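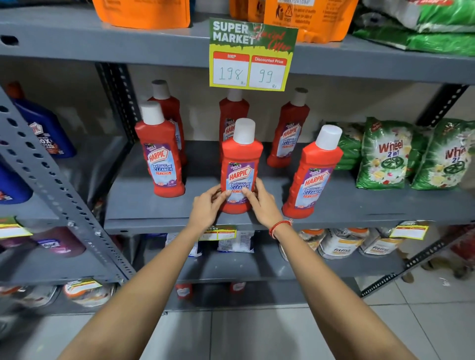

Siobhán Ó Flaithearta writes that the Skeketti bay in her Kornport shop has carried household cleaners since April and that the middle shelf has not sagged, but that she would have ordered the deeper base shelf had she seen the option. The base shelf is listed below under Depths.

Skeketti Steel Shelving Bay, single-sided
Maker: Rarberg
Finish: gray powder coat

The Skeketti is a boltless retail bay for aisles and end walls. Uprights are perforated with round holes. Shelf brackets hook into the holes and lock under load. No tools are needed to move a shelf once the bay is standing, but the shelf must be empty before the brackets are lifted.

Contents
Starter bay: two uprights, two base feet, back panels, one base shelf, 5 upper shelves with brackets.
Add-on bay: as above, with one upright and one base foot.

Load
80 kg per upper shelf, evenly spread. The rating applies to brackets set level. Brackets may also be set at a slope of 13 degrees for produce or magazines - the sloped setting requires a front lip and is not suitable for tall bottles or glass.

Depths
Upper shelves are supplied in one depth. The base shelf is available in standard or deep. Deep base shelves need the long base foot, ordered separately. Standard and deep feet cannot be mixed in one run.

Fixing
Runs of up to 6 bays may stand free against a wall on a level floor. Longer runs must be fixed to the wall at every second upright. Leveling screws are fitted to all feet.

Accessories
Ticket strip, wire divider, front lip, end panel, kick plate.
Foley hooks and baskets fit the same holes. Foley shelves do not - the bracket tongue is too thick.

Care
Wipe with a damp cloth and mild soap. Dry the holes after any spill. Touch-up paint is sold by the can.

Page revised 18 September 2020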